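Deneo packing hall – staff meeting on the bottle cell, minutes

Sat 24 January, upstairs break room at Rakby
Present: 15 of us from packing, both shift leads, the site manager, and me with the laptop. Two people from Cemness joined for the first half and left before the rota talk. The Manzano warehouse sent apologies and a box of pastries, which went down very well, thank you Manzano!

1. Last minutes

Agreed, with one fix. I wrote that the lockers would be moved in August and it should have said that they'll be decided on by August. Sorry, that was me typing too fast. The second microwave is still missing its plate.

2. How the bottle cell is getting on

This took up most of the morning, so bear with me. Cemness talked us through where things are with the two-handed robot on the orange bottles. The target for the trial is 300 bottles a shift. The hand line does 1000 on a decent day, so it is well behind us and they said so themselves, which I think people appreciated. They aren't chasing speed yet. They want it to pick up a bottle lying any old way and put it down without a fuss.

The part that got us talking was how much of the job is still a person standing next to it. Somebody sets out the bottles, somebody works the tablet, and somebody has to decide if a pick counted. I said it reminded me of training a new starter, only with more cables, and one of the shift leads said new starters at least go and get their own coffee. 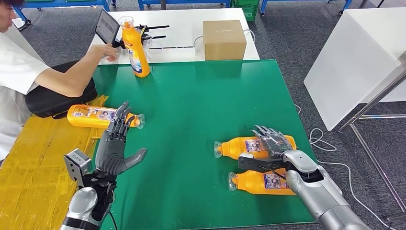
Bottle cell: one of us at the tablet, bottles laid out on the green mat.

Questions from the floor, as near as I could catch them:

Can the mat area be raised? Several people have sore backs after a session of leaning over to reset the bottles. Cemness will look at the table height and come back to us.

Who stops it if something goes wrong? Whoever is at the tablet, and nobody is to be put on the tablet until they've done the short training. There was a bit of grumbling here, as two people had been asked to cover without it. The site manager said that won't happen again and I've been told to write that down, so there it is.

Are the hands going to get faster than us? Cemness wouldn't give a date. Fair enough, but folks would rather hear a guess than a shrug – I'm putting that in because three people asked me to.

3. Small and wrapped items

Cemness would like to try more of the fiddly stuff, meaning anything soft, wrapped or bumpy. We had a long chat about this one! Those of us who pack by hand do an awful lot by feel without thinking about it. You know from your fingertips when a wrapper is about to give, and it's hard to put that into a work instruction. Cemness asked if a few packers would sit down with them and talk it through, on paid time. Eight people put their hands up, which surprised me (in a good way).

We also asked that anything with ripped packaging goes to the rework shelf and gets logged under the cell, so it doesn't land on the hand line's figures. Agreed on the spot.

The close view from the gripper went up on the big screen for this item. I hadn't understood how little room there is down there once a finger is in the way. Somebody at the back said it was like threading a needle in oven mitts.
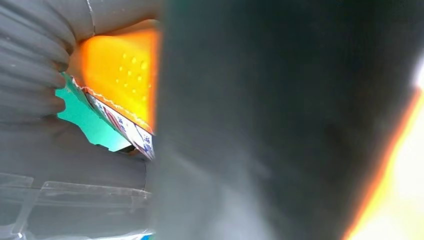
4. Jobs, hours and pay

Cemness had gone by now, so it was just us and the site manager. The question everyone came for was whether anybody loses hours. The answer is no changes to contracts while the trial runs, and the trial runs until August. After that there'll be another meeting before anything is decided. We asked for that in writing and will get a letter.

Tablet work is going to be shared out on a rota across both shifts, so it doesn't turn into the cozy job for the same few people. We didn't settle whether it should pay the machine rate. I'd say the room was strongly in favor – the manager wants to check with head office first.

5. Anything else

The radio volume. Again. Left for next time.

6. To do

Site manager: letter on hours, answer on the machine rate.
Cemness: table height, training slots for anyone going on the tablet.
Shift leads: draft rota, up on the board by the clocks.
Me: these minutes, and a new plate for the microwave.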